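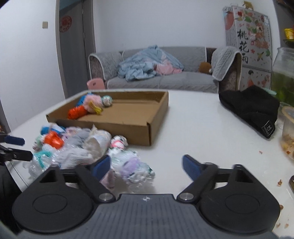
I spent a good part of March collecting examples at a kitchen-sized table in a real apartment, two hand-held grippers going at once, and I finally have a page for it! The project is called Ikgate, and the idea is simple enough: we do small household chores by hand with the grippers, over and over, and the model learns from the recordings. My share was 229 episodes of putting little bundles into a cardboard box. Annatjie Adams set the goal at 200, so I'm a bit smug.

Soft stuff is my favorite thing to record and also the thing that wrecks my wrists. Squeeze too early and you get a handful of nothing. Squeeze late and you've shoved the whole pile across the table (I did that a lot the first morning). 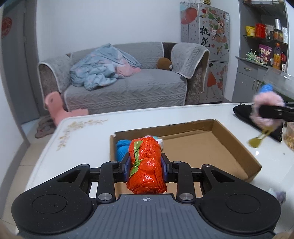 Orange was the color I always reached for first, no idea why. Nandi Mabuza went through my early episodes and asked me to mix up the order, so after that I made myself start with a different bundle each time. She also wanted slower releases - open the fingers, wait a beat, then back away. It feels silly when you're doing it, but the clips are so much easier to label.

Both hands working together took me longer to get used to. I kept wanting to wait for the left one to finish, and Citlali Barrera kept telling me to let them overlap!

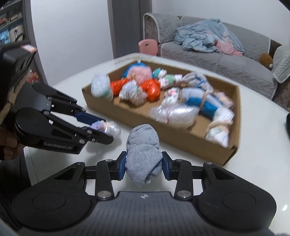

A gray bundle in one gripper, a plastic-wrapped one in the other, and a box already full of color.

Next up is folding, with Nkrumah Agbeko on the second pair of grippers. More pictures when we've got them.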